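Lestero opens fabric care counter in Tirbridge

TIRBRIDGE – Lestero will open a fabric care counter at its Puswood Road store in November, offering small repairs and advice on washing and storing cloth at home.

Customers can bring in up to three items per visit. Simple mends will be ready in two days. Larger pieces such as curtains will be priced at the counter.

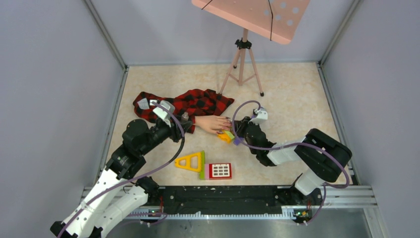

Red fabric on a light beige, faintly marbled tabletop.

"People hold on to good cloth for years and then don't know where to take it," said Ertuğrul Taşdemir, store manager at Lestero. "We wanted a counter where they can just ask."

The first 400 customers will receive a printed care guide – one copy per household. No appointment is needed.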